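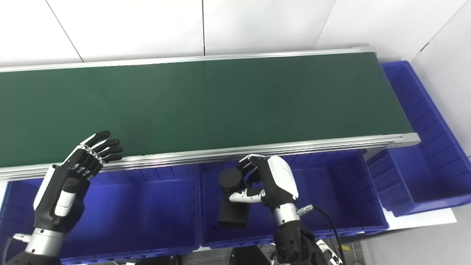 Vosalance opens orders for Skudwood two-hand sorting kit

Vosalance has opened orders for Skudwood, a two-handed sorting kit for belt lines that feed into bins. The kit has two five-digit hands, a pair of forearms and control software – conveyor and bins are not included.

In trials at the Kettunen parts depot, Skudwood handled 1279 items across 25 product types. Grip settings are stored per product and can be changed between batches without stopping the belt.

"Most of the work went into the thumb," said Helmi Turunen, lead engineer. "Boxy parts with a round end need it to close last."

Deliveries start in July. Service contracts are available through Nillside. Press contact: Mateja Kolev, Vosalance.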